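How to Adjust the Height of a Standing Work Surface

Facilities Guidance, Lomau Campus
Last reviewed: 21 March 2026

This guidance applies to all staff and students who work on their feet at a bench, counter or table for more than 30 minutes at a time. It covers the adjustable Bident tables found in the shared workrooms and the fixed benches in the Strobel Building. Seated desks are covered in a separate guide.

Before you begin

Clear the surface completely, including the lower shelf if there is one. Unplug any equipment that draws power from a wall outlet and coil the cord on the floor away from the table legs. You will need a tape measure and the crank handle stored on the hook beside the workroom door. Wear the shoes you normally wear for the work.

Step 1. Identify the type of task

Fine work, such as labeling or small repairs, calls for a surface slightly above elbow height. Light assembly and sorting are best done a little below the elbow. Heavy work that requires downward force should be done lower still. Where one table is used for several tasks, set it for the task that takes up most of the day.

Step 2. Check how far you are leaning

Stand at the table as you usually would and carry on with the task for a few minutes. Ask a colleague to watch from the side. If your head and shoulders move well forward of your hips and remain there, the surface is too low or the work is too far away. 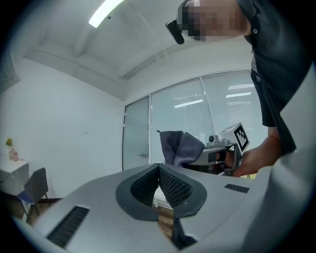 Bending forward from the upper body.

Move the work closer first. Many complaints about table height are resolved at this stage, and the table does not need to be changed at all.

Step 3. Measure your elbow height

Stand upright with your arms relaxed and bend your elbows to a right angle. Have your colleague measure from the floor to the underside of the elbow. Write this figure down. Staff who share a table should each take the measurement and keep a copy on the card inside the drawer.

Step 4. Set the table

Insert the crank handle into the socket on the right-hand leg and turn it clockwise to raise the surface. Turn it slowly and stop if you feel resistance. Bident tables lock on their own when the handle is removed. Do not place blocks, books or pallets under the legs.

Fixed benches cannot be raised. Request a Fakeo platform for the bench top, or a floor step for the user, by submitting Form 3739 to the Facilities desk.

Step 5. Test the new height

Return to the task with your shoulders relaxed and your forearms reaching forward comfortably.

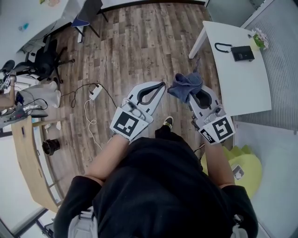 Your upper arms should hang close to your sides for most of the work, and items used often should be within reach of the forearm alone. Items used only now and then may be kept farther back. If your shoulders rise toward your ears, lower the surface by a few turns of the handle and try again.

Allow two or three working days before making further changes — small aches during this period are common and usually pass. Pain that continues should be reported to your supervisor.

Faults and assistance

If a table will not lock, or tilts to one side, attach an out-of-service tag and call extension 187. Crank handles must be returned to the hook after each use.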